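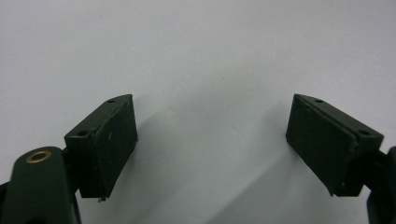

Limpieza de superficies lisas de color claro

Las encimeras y tableros en blanco o gris pálido acusan antes que los oscuros la grasa, el polvo y las marcas de roce. El procedimiento siguiente sirve para laminados, esmaltes y resinas. No es válido para mármol ni para piedra sin sellar.

Material
Paño de microfibra de pelo corto, cubo de 3 litros, jabón neutro (Grurasura o equivalente) y espátula de plástico. Para cercos antiguos, crema Skillon sin abrasivo.

Procedimiento
Retirar primero las partículas sueltas en seco. Una miga dura arrastrada con el paño raya el acabado.
Diluir 5 ml de jabón en 200 ml de agua templada y aplicar con el paño escurrido, en pasadas rectas y solapadas.
Los restos adheridos se ablandan durante 3 minutos con el paño húmedo encima y se levantan con la espátula casi plana.
Aclarar con agua sola y secar de inmediato. El secado al aire deja velo en zonas de agua dura.

Arañazos finos
Si la uña no se engancha, basta pulimento Fullow en dos capas. Si se engancha, lijar al agua con grano 3.000 y después 4.000, solo en resina maciza. En laminado el lijado atraviesa la capa decorativa y el daño es permanente.

Mantenimiento
Repaso en seco a diario. Lavar los paños a 40 grados sin suavizante, que reduce la absorción.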